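Search this course site
Enter keyword Go

Reading Strange News: Notes for Week 6

Small Stories, Big Questions: How Odd News Travels

Last week we looked at the serious local report, the kind with a council, a budget and a vote. This week we take the opposite kind. In the newsroom it is often called the "bright" or the "odd item." It is short, it comes from a small place, and it is read by many more people than the front page article of the same day.

Please read the Skistden packet before the seminar. It has 46 short items, all from small regional papers, and each item is given in the first printed version and in at least one later version from another paper or website. You do not need to read all of them with the same care. Items 1 to 12 are enough for the discussion, and the Ngubane item (number 9) is the one we will use most.

1. What makes an item "odd"

An odd item breaks one expectation of the reader, and normally only one. A goat is found on a roof. A letter arrives after 30 years. If two or three expectations are broken at the same time, the reader begins to doubt, and the editor also. Notice that the person in the story has almost always an ordinary job and lives on an ordinary street. The writer needs this ordinary background so that the strange fact can stand out.

Notice also how little the item explains. In the Ngubane item, a clock shop is broken into at night, and in the morning the owner finds that every clock has been set to the correct time and that nothing is missing. The first report has 387 words. It gives the street, the hour, the kind of lock, and a sentence from the police. It does not say who did it or why. I think this is a strength of the report, but some of you may see it differently, and we can argue on Thursday.

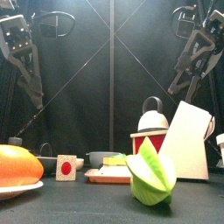
Page last changed: August 25, 2020

2. What happens in the second version

When another paper takes the item, it is cut. The things which disappear first are the source ("according to the police") and the words of doubt ("it seems", "the owner believes"). The place name often stays, since it gives color, but it may be moved to another region or even misspelled. In the third version of the Ngubane item, the shop is in Pritberg, which was only the town of the newspaper.

A second change is in the number. The first report says that the shop had "many clocks." A later version says 2,079 clocks, and from this point all versions repeat the figure. I could not find where it came from. An exact number feels like evidence, and a reader seldom asks who counted.

The third change is the ending. Newspapers like to close the odd item with a small joke, and websites like to close it with a question to the reader. Compare the two endings on page 14 of the packet and mark which words show the opinion of the writer.

3. The Murex test

In the Murex workbook (chapter 4) there is a simple procedure for an item of this type. We will use it in a shorter form:

- Find the oldest version you can. Write down its date and its paper.
- Underline every statement which has a source. Use another color for statements with no source.
- Look for one fact which could be checked by telephone, for example the name of a shop or a school.
- Write in one sentence what is still not known.

The last step is the most difficult for students. Many write what they suppose, and this is a different thing. "The owner's family probably did it" is a supposition. "The report does not say who had a key" is a gap, and a gap can be investigated.

4. Terms for the quiz

Bright: a short, light item, used to give relief on a heavy page.
Pickup: an item taken by one paper from another.
Attribution: the words that tell us who says a thing.
Kicker: the last line of the item, often humorous.

5. To bring to the seminar

One odd item in two versions, not from the packet and not older than April. Print both, please, with the pages numbered. If your item was first published in another language, bring the original also and translate the headline by hand.

Next week: obituaries, and why the verbs are in the past tense.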